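Mill town, again

December 8, 2020

Quick one, typing this on the bus home so forgive the state of it.

Finally got to Arulach. Been meaning to since June, when Yi-an Wang lent me the booklet on the old smelter there, the one with the fold-out map that doesn't fold back. Cold, bright, wind straight down the valley. Two hours walking the outside of the works and my ears still hurt.

Short version for anyone who hasn't read the booklet. Ore came from Fedari, up the hill, first by cart and then on a narrow little railway. Limestone from Wukora. Both lines met behind the furnace house, and the town sort of grew in the gap between them. That's why the high street bends. I'd always assumed a river.

At the busy end of things there were 300 people on the books. The last shift had 41. You can see the drop in the housing — three good brick terraces near the gate, then a fourth that was started and never got past the ground floor. Someone keeps hens in it now.

The furnace house is locked, fair enough, but the path round the back is open and you get a decent look at the casting floor through the end wall. Long channels in the sand, still there. Rust on everything. A row of ladles hung up on hooks, biggest to smallest. I stood there far too long.

Slag heap next. Steeper than it looks!! Birch all over the top, and the slag itself is glassy and blue-green where it's broken. Took a small bit home, probaly shouldn't have.

Then the Chae sheds, which I knew nothing about. Chae bought up the site after the furnace went out and made fencing wire for 10 years, then left as well. Their name is still on the gable if the light's low. The booklet gives them one paragraph. I'd like more, so if your family worked there please leave a comment, or email, I do answer eventualy.

Things I missed: the Wukora quarry (ran out of daylight), the chapel with the cast iron grave markers, and lunch. Café shut on Tuesdays.

Going back in the spring with better socks. Want to walk the Fedari line top to bottom, the trackbed is meant to be clear apart from one bridge. Yi-an says she'll come if I drive.

Right, my stop.
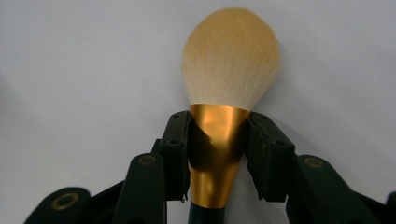

Home now, kettle on. Forgot to say the footpath by the gate floods, so go round by the terraces and bring boots. Bus back is the one from the top road, not the square. Map to follow when I've worked out how to scan it without tearing the thing.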